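Pistia manipulation work: progress report to the Kandero program office
Prepared by Morag Hepburn, Tue 30 August

Status

Teleoperated collection for the bag retrieval task is complete. The operators, Gleice Caldeira and Tshepo Zwane, logged 837 episodes against the revised protocol. Of these, 294 were rejected at review, mostly for dropped joint data or for an operator pausing more than four seconds mid-reach. The rest have been passed to training.

Operators drive the arm from a leader arm of matching geometry. Kinesthetic demonstration, used until March, was dropped after the hand guiding the wrist kept blocking the overhead view at the moment of grasp.

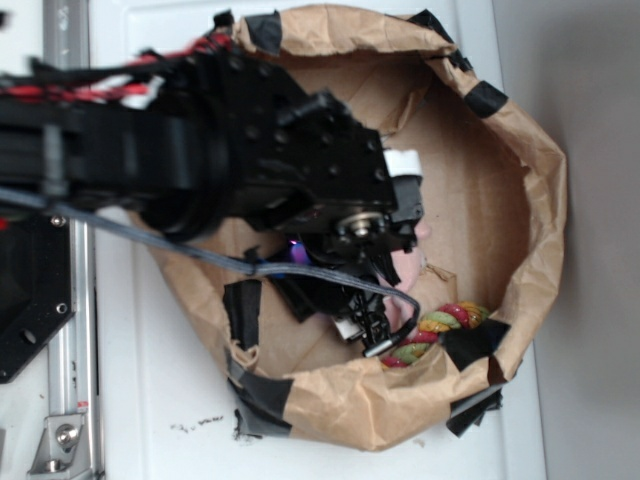
Reaching into a container remains the hardest part of the task to demonstrate. Operators lose sight of the fingertips once the wrist passes the rim, and they tend to descend too slowly as a result. The paper bag also changes shape between episodes, so its rim is now held with strips of black tape. Soft items and the braided rope toy call for different closing widths, and Zwane has asked for force feedback on the leader handle. A cable crossing the bag opening is a snag risk on steep approaches; rerouting it along the upper side of the arm is under review.

Training

The first policy was trained on accepted episodes only. Evaluation will consist of 200 trials with object placements not used in collection. Luana Trindade is writing the scoring sheet.

Budget and next period

Spending on leader arm parts came to $3,978, within the allocation. Work planned for next period: force feedback trial, cable rerouting, evaluation. We request a decision on the second workstation before parts are ordered.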